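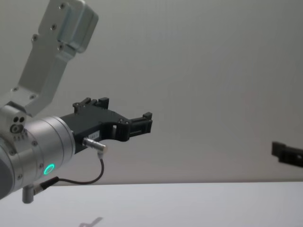
昨天有人在记录本边上用铅笔写了一句:台面后沿那条缝到底留不留,留的话谁负责擦灰。先答这一条。留。后沿与墙之间的间隙定为3毫米,擦灰归当天最后离开的人,工具用窄毛刷,不用湿布。

2022-02-05,Omovdale,内间。

今天做两件事:复查白色台面和后墙板的交接,以及木块表面处理的比对。上午做台面,下午做木块。

台面长2121毫米,实测与图纸一致。后墙净长3852毫米,图纸写的是毛尺寸,没有扣除转角收口,以后引用按实测值。台面为Dornier的白色成品板,到货后没有再喷。表面光滑,擦拭后不留水痕,但对侧光敏感,低角度看能看出轻微的明暗过渡,左前方暗一些。这个不处理,属于照度分布问题,和板材无关。

水平检查:长向合格;短向后沿略低,气泡偏出一格以内。后支腿各加一片薄垫,复测居中。加垫之后后沿抬高,原先压在墙上的那一小段松开了,间隙才算真正均匀。之前量出来左窄右宽,原因就在这里。旧记录里写“墙不直”,结论应作废,墙是直的。

墙板竖缝的位置一并记下:从台面右端往左217毫米,缝落到台面后沿。缝本身是两块板的对接缝,没有填腻子。板面哑光,有很细的纹理,手摸得出,隔一步就看不出。上次提过要不要把缝填平再刷一遍。我的意见是不填。填料干后收缩,冬天供暖停了以后多半还会裂,裂口没有现在这条缝整齐。要遮的话,在缝上贴同色窄条,可拆。

台面右后角和墙板交接处有一道偏深的细带,看着像污渍。用干布、酒精各擦一次,无变化。遮住顶灯后细带变宽,移动侧灯后位置跟着走,判断为阴影。不必再擦。

下面是木块。

Fulau那一套小木块,浅棕色,长方体,棱边出厂时做过倒角,但倒角大小不一致。未处理的样块在白台面上推动时会留下很淡的棕色擦痕,干擦可去,用力推则要用橡皮。擦痕主要来自棱边,大面基本不掉色。
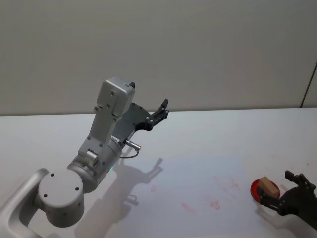

所以处理顺序改为先棱后面。棱边用细砂纸顺纹走两遍,手腕不要转,转了棱会变成弧面,放在台面上容易晃。大面只除毛刺,不求光。砂完用软刷清粉,再用干布压一遍,注意是压,拖着擦会把粉带进端面的导管里,上油之后变成深点,去不掉。

上油比较了两种做法。

做法一:Darwish木油,布擦,薄涂一遍,静置后擦净。颜色加深一档,纹理清楚,手感略涩。端面吸油明显多于侧面,颜色差一档半。

做法二:端面先用稀释过的同一种油封一遍,待吸收后再整体薄涂。端面与侧面的色差缩小到不并排看就分辨不出。耗时多出一段静置时间,操作上没有难度。

采用做法二。样块已在背面用铅笔标“二”,放在窗台左侧的托盘里,不要拿去混用。

红色的那个圆件不在本次处理范围内。它的表面与木块接触时会不会互相染色,下午顺手看了一下:未上油的木块贴着它来回推,木块一侧没有发现红色转移;上过油的没有试,要等油干透再试。干透的标准按手册写的放置时间再加一天,不按手感判断。手感干的时候里面往往没干,去年四月那一批就是这样,叠放之后粘在一起,分开时带掉一层。

关于圆件在台面上的停放:白台面调平以后,它在中段能停住,放到靠后沿的位置也能停住,加垫之前在后沿会慢慢往墙那边走。可以算作调平的旁证,但不能代替水平尺。以后复查仍以水平尺为准。

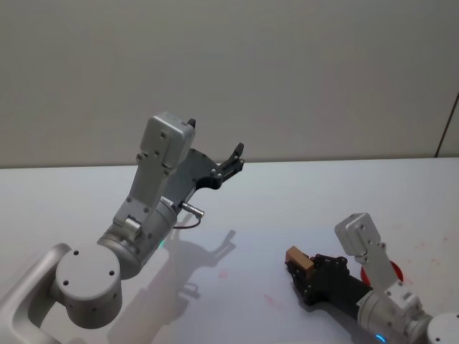
交接时有同事提出,白台面配浅棕木块反差够了,可是上油后颜色变深,几个批次混放会显得花,不如干脆全部不上油。考虑过,不采纳。不上油的木块吸手汗,用一阵之后颜色照样不一致,而且是一块一块地不一致,比批次差更难看。折中办法是同一批一次上完,布料、油量、静置时间都按同一张单子走,单子贴在砂纸柜门内侧。批次之间的色差用样块比对,超出一档的单独装盒。

同事另外提到台面反光。侧灯从左侧低位照过来时,台面偏冷,发一点蓝;木块的受光面发黄。比对颜色时两者放在一起容易误判,木块会显得比实际更暖。今后色差比对一律垫灰卡,不直接放在白台面上看。今天上午的两组比对是直接放在台面上做的,结果只作参考,等样块干后重做。

清洁方面,台面上的棕色擦痕按以下办法处理:
先干布;
干布去不掉的用白橡皮,轻擦,橡皮屑用毛刷扫到前沿接走,别往后扫,会掉进缝里;
橡皮仍去不掉的,少量酒精,布先沾湿再擦,不要直接倒在板上;
不用百洁布。左前角那块发毛的地方就是百洁布擦出来的,修不回来。

台面边缘封边检查了一圈,前沿完好,右侧端头有一小段起翘,指甲能探进去。已补胶,用美纹纸压住,明天早上撕。撕之前不要在右端放重物,也不要靠。
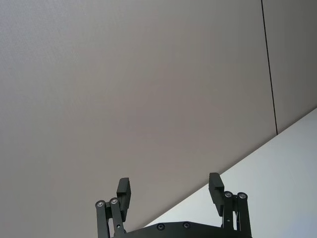 【遗留事项】

墙板竖缝右侧那一条窄板,颜色看上去比左边大板稍深、也更匀一些。两种可能:板材批次不同,或者光到那里弱了。今天没来得及换灯位核对。核对办法很简单,拿灰卡分别贴在缝的左右两侧,同一灯位各看一次,再把灯移到右侧重复。如果两次都是右边深,就是板的问题,向Dornier查出厂批次;如果跟着灯变,记为照度,不追。

木块做法二的样块待干,干后补做三项:白台面推擦、与红色圆件互擦、灰卡比色。推擦的力度以前没有规定,各人手重不一样,数据没法放在一起看。先用配重块压着推,配重从工具柜下层取,用完放回原格。

薄垫是临时裁的,材料偏软,受压后可能再沉一点。下周复测短向水平,若气泡再次偏出,换金属垫片。换之前先把台面上的东西全部移走,两个人抬后沿,不要一个人撬,撬的时候前腿会扭。

砂纸细号剩得不多,已写在领料单上。Darwish的油开罐后盖子没有拧到底,罐口结了一圈皮,已剔除,剩余部分过滤后仍可用。开罐日期补写在罐底。

上面提到的“墙不直”,旧记录那一页我已用铅笔划掉并注明页码,原字保留。

评论(4)

匿名读者 1:
端面先封一遍的稀释比例没写。我们这边稀得太狠,封了等于没封,第二遍端面还是发黑。

作者回复:
比例写在砂纸柜门内侧的单子上,漏抄了,下一篇补。稀到布上能流动、提起来不滴就够。

匿名读者 2:
竖缝贴窄条的话,建议用低粘的。哑光板撕胶带会带出亮印,纹理那一层很薄。

匿名读者 3:
短向加垫之后前沿高度变没变?我按旧高度做的挡条,装上去有点顶。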